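Home | Research | News | Publications | Careers | Contact

Media release

Atby laboratory reports new training method for two-armed garment folding

Reading time: 3 minutes

Researchers at the Atby laboratory have released the results of a study on how two-armed robots learn to fold clothing. The method, named Flosemness, allows a folding program to be trained from 251 recorded demonstrations, and to be corrected afterwards without starting the training again. The work was carried out with Bruvel, a commercial laundry operator that lent garments and advised on folding standards.

Folding is a long-standing problem in robotics. A shirt changes shape each time it is touched, and no two shirts settle on a table in the same way. A program that folds one T-shirt well may fail on the same T-shirt when a sleeve is twisted or the hem has turned under. The usual answer has been to record more demonstrations, which takes many hours of skilled labour.

Flosemness takes a different approach to those recordings. Each one is divided at the moments when a gripper takes hold of the fabric or lets it go. The program learns each segment separately and then learns how the segments join. When a fold goes wrong in testing, the operator records a correction for that segment only, and the remainder of the program is left as it was.

The study dealt with short-sleeved garments, including T-shirts, polo shirts and sports jerseys. Sleeves received particular attention. In earlier trials by the same group, most failed folds could be traced to the first few seconds, when the arms close in on the sleeves and must each find an edge to hold before the body of the shirt is moved.

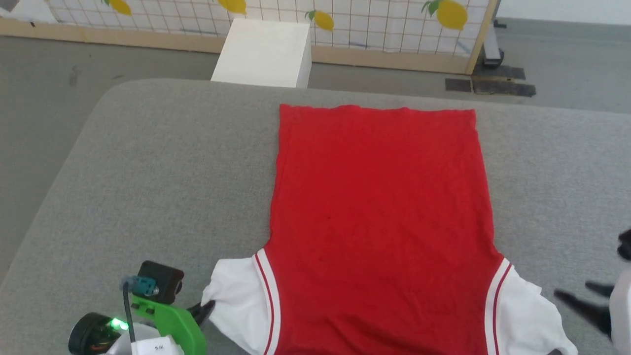 The trained program was assessed on 103 folding attempts using garments that had not appeared in any of the demonstrations. A fold was counted as successful only if the finished garment met the standard Bruvel applies to its own hand-folded work, with both sleeves tucked in and the hem square to the collar. Before any corrections were recorded, 56 attempts met the standard. The group then recorded 13 corrections, all of them for sleeve and hem segments, and ran the full set of attempts again with the same garments. The number of successful folds rose to 90.

The remaining failures fell into two groups. In the first, a gripper picked up two layers of fabric where one was intended, and the sleeve was folded together with part of the body. In the second, the garment moved across the table during the final fold and the hem finished out of line. The authors note that thin, slippery fabrics accounted for most of the second group, and that the method has not been tested on long sleeves, buttons or zippers.

Work was done on a padded surface at a fixed height, and each garment was laid out flat by a person before the arms began. Picking a shirt out of a pile and spreading it on the table is a separate task and was not part of this study. It will be the subject of the next stage of the program, which is expected to begin in April.

The laboratory has also published the procedure used to divide the recordings, along with a written guide for operators. The guide sets out how to judge where a segment begins and ends, how to record a correction, and when a recording should be discarded. Operators at Bruvel with no background in programming used a draft of the guide during the study, and several sections were rewritten in plainer language following their comments.

Funding was provided through the Procházka program for applied automation, which supports joint projects between research groups and employers in service industries. The funder had no part in the design of the study or in the decision to publish.

Copies of the paper, the operator guide and the table of results for each garment are available on request from the Atby media office. Requests for laboratory visits should be made in writing and should state the number of visitors and any accessibility needs.

This site uses cookies to remember your preferences and to measure visits. By continuing to browse, you agree to our use of cookies. Accept | Manage settings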